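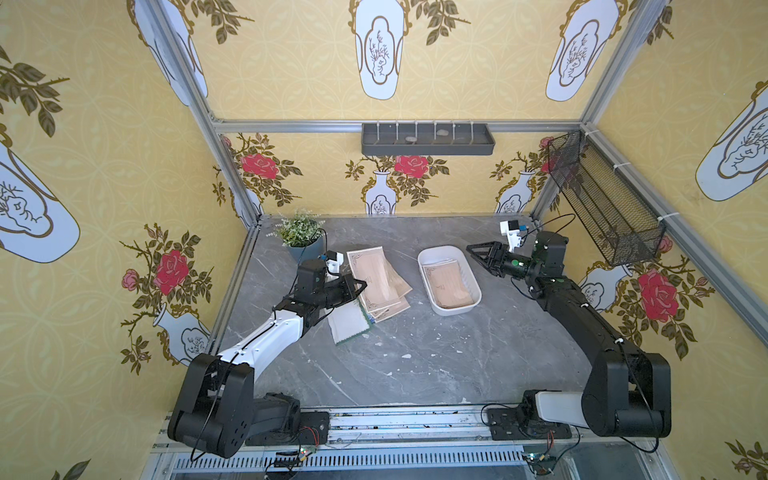 Le plateau marbré, les enveloppes à bordure décorée et, derrière, le fameux papier peint aux vases.

Bonne nouvelle pour celles et ceux qui, comme moi, écrivent encore des lettres : l'atelier de correspondance de Prallosmont rouvre en février, tous les mercredis à partir de 18 heures ! J'y suis passée cette semaine et j'ai eu du mal à repartir. Les enveloppes beiges à bordure imprimée sont toujours là (mes préférées, je l'avoue), et on en trouve une qui attend dans un plateau blanc, à côté d'un petit tas en éventail.

Côté décor, le papier peint jaune m'a fait sourire, avec ses grands vases blancs cernés d'or dont plusieurs ont la tête en bas. J'aime aussi les roses rouges, plus bas sur le mur, et la petite plante à fleurs blanches dans son coin.

L'an dernier, 1840 lettres sont parties d'ici, dont pas mal vers Surcombe, la ville jumelle – l'équipe aimerait faire mieux cette fois. Il y a 20 places par séance et la papeterie Krajewska fournit les cartes. Inscription à l'accueil, et pensez à apporter vos timbres !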